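The Last Juntunen

Lina Fakhoury signed for the aircraft at ten past six in the morning, in the hangar office at Birnside.

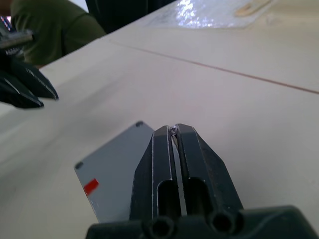
Pimo thought the airline should have let it go two winters ago, and said so while she was still writing the date. The engines were thirsty, the spares came from one yard in another country, and passengers saw propellers and asked whether there was a later flight.

"There isn't a later flight," Lina said.

"That's what I tell them."

She tore off the top copy and gave it to him. The aircraft was the last of the Juntunens, and after this morning's run to Cluvwood it would be parked behind the fire station and sold for parts. The company had offered to paint something on the tail. The crews had been asked for ideas in January and most had not replied. In the end the tail stayed as it was, blue with a white band, and the money went on new tyres for the baggage tugs.

She walked out with the torch and did her checks. There was a dent in the nose door from a catering truck at Cluvwood, before her time, with a number painted beside it so that it would not be reported again. She looked at it anyway. The left tyre was near its limit but inside it. She drained a little fuel into the jar, held it up to the hangar light, found no water and poured it into the waste can.

Flight 769 was full for once. A man in a green anorak had flown in the night before just to fly out again. He asked Lina at the foot of the steps if she would sign his logbook, and she signed it against her knee.

"Will you miss it?" he asked.

"The heater doesn't work," she said.

He wrote that down.

They took off to the east and turned over the reservoir. The first officer was new and flew it well, a bit stiffly, and Lina let him keep it. At the top of the climb the cabin went cold, as it always did, and the attendant went round with blankets. Through the door Lina could hear the man in the anorak telling someone how many had been built — 107, counting the prototype — and where each of them had ended up.

There was low cloud at Cluvwood. They came out of it with the runway a little to the left, and the first officer said, "Yours?"

She had meant to take the landing. She had told Pimo she would.

"You've got it," she said. "Bit of left."

He put it down long and slightly crooked. Someone at the back clapped and then stopped. Lina read the shutdown list aloud, and he answered each line, and the propellers ran down one after the other.

She filled in the technical log before she got out of her seat. Under defects she wrote that the cabin heater was inoperative, and under action taken she left the space blank. Then she put the pen back in its clip and went to find out which bus went to the terminal.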